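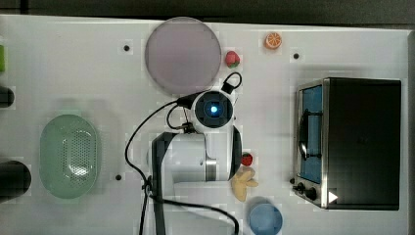 # Quiénes somos

Brener alquila y vende material de cocina de juguete para aulas infantiles, ludotecas y salas de espera. Trabajamos desde Dradcombe y enviamos lotes completos o piezas sueltas. El catálogo tiene 364 referencias, entre fruta, menaje y pequeños electrodomésticos de juguete.

La empresa la fundó Grethe Fogh, que antes llevaba el almacén de Dobson. Hoy somos 6 personas. Los pedidos se preparan por la mañana y salen los jueves.

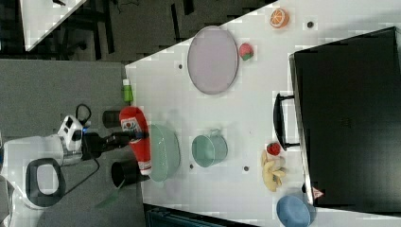
*Dradcombe, agosto*

Hemos revisado el lote Porkia, el que más piden los colegios. Lleva plato grande, escurridor ovalado, bote de kétchup, fresa, naranja y plátano. El escurridor es verde claro y el plato tira a lavanda, para que se distingan bien sobre una mesa blanca. Los cuencos y las tazas se piden aparte.

Cada pieza devuelta se lava, se seca y se comprueba antes de volver a la estantería. Si falta la tapa de un bote, el bote se retira.
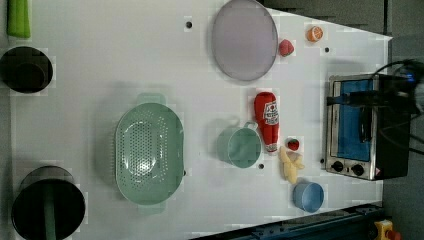
También hacemos reposiciones. Lo que más se pierde es la fruta pequeña, sobre todo las fresas, y por eso se venden sueltas. Los hornos tostadores de juguete se alquilan por trimestre y no admiten reserva de un solo día.

El año pasado servimos 215 lotes. El almacén tiene 400 metros cuadrados y se puede visitar con cita previa.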